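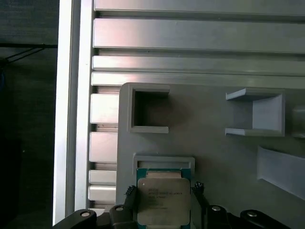 Processor handling and storage: frequently asked questions

Which processors can I send to Eltau for testing?
We accept desktop and server processors with a metal heat spreader. Bare-die parts and mobile processors soldered to a board are not accepted. Intel Xeon parts make up most of our intake.

How should a processor be held?
By two opposite edges of the green substrate. Do not touch the contacts on the underside. The heat spreader may be touched if necessary, but fingerprints should be cleaned off before thermal paste is applied.

What is the fixture plate for?
It keeps a part in a known position between steps. Each socket frame is a shallow recess matched to one package outline. A plate made for one outline must not be used for another, even if the part seems to drop in.

Can I order plates separately?
Yes. Plates are listed under Shawky in the parts catalogue. The standard colour is grey. State the package outline on the order; we do not work it out from the processor model number.

What do the plates mount to?
Slotted aluminium profile. The fixings are supplied with the plate, but the profile is not. Vertical mounting is permitted for plates with retaining frames. Plates without them are for flat use only.

How do I know a part is seated?
The heat spreader should be parallel to the plate and the substrate should not rock when one corner is touched lightly. If it rocks, lift it out and check the recess for debris. Never press a part down to make it fit.

Which way round does it go?
Match the corner triangle on the substrate to the mark on your plate drawing. Drawings issued before December show the mark on the opposite corner for plate 158 – ask for the revised sheet.

How do I clean a plate?
Use a dry lint-free cloth or a soft brush. Isopropyl alcohol may be used on the outer faces. Solvents containing acetone will damage the surface and are not covered by the warranty.

What about old thermal paste?
Remove it before the part goes anywhere near a plate. Paste in a recess is the most common fault on returned plates. Form 1466 has a tick box confirming that parts are clean, and we do not book in a delivery without it.

Is antistatic packaging required?
Yes. Use a closed clamshell tray inside a shielding bag. Pink foam alone is not sufficient. Parts that arrive loose in a box are refused.

How long does testing take?
Two working days from booking in. Deliveries received after midday on Friday are booked in the following week.

Who do I contact?
Sharon Laizer for bookings and returns. Josphat Khaemba for plate drawings and mounting questions – please quote the plate number. Both can be reached through the Eltau service desk.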